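### 4.2. Percepción cercana desde la muñeca

El módulo de percepción de Rustholm trabaja con dos fuentes: una cámara cenital fija, que entrega la posición aproximada de cada objeto, y una cámara pequeña montada en la muñeca, que se activa en el tramo final de la aproximación. La primera decide a qué objeto ir. La segunda corrige la trayectoria y fija la apertura de la pinza antes del cierre. En la versión descrita por Abdella y Habte en el informe interno de octubre ambas señales se fusionaban en un único estimador; en la presente las hemos separado, porque los errores de calibración de la cámara cenital contaminaban la corrección final.

El estimador de muñeca recibe la imagen completa y devuelve una máscara por objeto, junto con una distancia lateral a cada dedo expresada en el sistema de la pinza. No se calcula una pose de seis grados de libertad. Para los objetos de este estudio, que son blandos o de contorno sencillo, basta con el centro de la máscara y su eje mayor. La salida se filtra con una ventana de siete imágenes y se envía al controlador a través de la interfaz de Pandcombe, con un límite de 50 ms por ciclo. Si el ciclo se excede, el controlador conserva la última corrección válida; tras dos excesos consecutivos detiene el descenso.

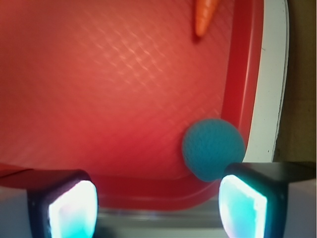
**Figura 6.** Vista de la cámara de muñeca sobre la bandeja roja, con los dos dedos de la pinza en la parte inferior.

La elección del objetivo dentro del campo cercano se resuelve con una función de coste de dos términos: la distancia al plano medio de la pinza y la holgura respecto a las paredes del recipiente. El segundo término se añadió tras las pruebas preliminares de Nkosi, en las que el planificador proponía cierres simétricos incluso en las esquinas. La pelota azul verdosa de la Figura 6 corresponde a esa situación: está apoyada en la pared lateral, mucho más cerca del dedo derecho que del izquierdo, y un cierre centrado en ella exigiría meter un dedo donde está la pared. En estos casos el planificador genera primero un empuje corto hacia el interior de la bandeja y vuelve a estimar antes de cerrar. El objeto naranja con forma de zanahoria, en cambio, solo muestra la punta en el borde superior; su máscara se marca como truncada y queda fuera de la selección hasta que un nuevo encuadre la complete.

Las almohadillas luminosas de los dedos plantean un problema distinto. Su brillo satura la imagen en la zona inferior y, con exposición automática, altera el nivel del resto. Aplicamos una máscara fija sobre los dedos, calculada a partir de la apertura medida por los codificadores, y excluimos esos píxeles tanto de la segmentación como del ajuste de exposición. La máscara se dilata unos 6 píxeles para absorber el halo. El inconveniente es conocido — una pelota cuyo borde se solapa con la carcasa de un dedo pierde parte del contorno — y se compensa ajustando una elipse a los píxeles restantes.

El fondo de la bandeja tiene un relieve en rombos poco marcado que, con luz rasante, producía segmentos espurios en el detector de bordes. Woldegiorgis sustituyó ese detector por una segmentación basada en color y profundidad relativa, menos precisa en los contornos pero estable ante cambios de iluminación. Mantenemos el detector anterior únicamente para localizar el borde del recipiente.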